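Shelf notes, desk by the window, Saturday

Going through the small stuff before the Drarnora order goes in. 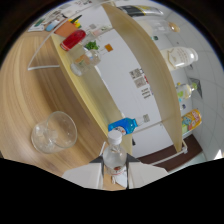 Water bottle, glass cup, yellow shelf board with the small items on it.

Rutilio says this shelf is fine and we should order 2 more units like it for the Grukuvby room. I am not convinced. Writing down why so I don't have to argue it from memory at the next meeting.

First complaint, bottles on their sides. The red one is lying down and so is the little glass one with the orange-tinted label. Rutilio's view is that a bottle on its side can't be knocked over. Fine, but it can roll, and a plain board has nothing much to say about that. I'd like to see a lip before I pay for anything. The Aranda sheet calls theirs "securing edge trim" and wants extra for it. It's a strip of wood. We can cut a strip of wood.

Second, the orange square holder. I have nothing against it, it keeps the yellow and green bits upright and together, and I can find it without looking hard. The clear glass container I keep losing against the white. Colored holders for small things from now on, clear ones only where I need to see a fill level. Dirk agrees with this part, which makes me want to check it again.

Greenery stays if someone waters it. I'm not doing it.

The cup. Smudges on the base again. I can't tell from smudges whether a cup has been used or just badly wiped, and neither can anyone else, so the "it looked clean" defense is no good. Cups go back to the sink at the end of the day, all of them, including mine. Water bottles with the cap on can stay on the table.

Wire at the end of the shelf: Prollow claims theirs takes 15 kg. Over what length, and hung how? Not stated. I asked, got a brochure. Until I get a proper answer I'm treating the wire as something to stop things sliding off the end and that's all. Please don't hang bags on it.

Test for next week, cheap version:
Tape a strip along the front of the board, half its length only.
Lay bottles down on both halves.
Leave it alone for 72 hours with normal use of the table.
Write down what moved, with initials.

Rutilio thinks nothing will move on either half. Could be. Then I'll drop the lip and he can have his order.

Still open: price with and without trim, and whether the tabletop comes in anything less busy. I like the grain but a dropped screw disappears in it. Dirk to call Drarnora, after 2 because they don't pick up before that.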